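Fitting a CPU and memory in an old tower

1. Open it up
Unplug, lay the tower on its side, side panel off. Socket is near the middle of the board. Lift the lever, then the bracket. Dont touch the pins.

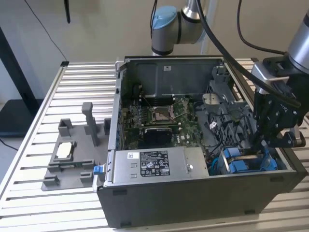 2. Lay out your parts
Anything with a slot or a recess will do, just keep them off the bench.

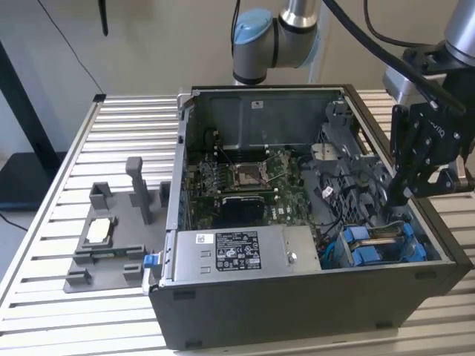
Parts tray to the left of the case

3. CPU in
Match the corner mark, lower it flat, no pushing. 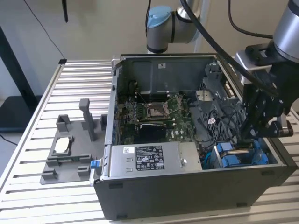 Then bracket down, lever down. Memory last, press both ends til it clicks.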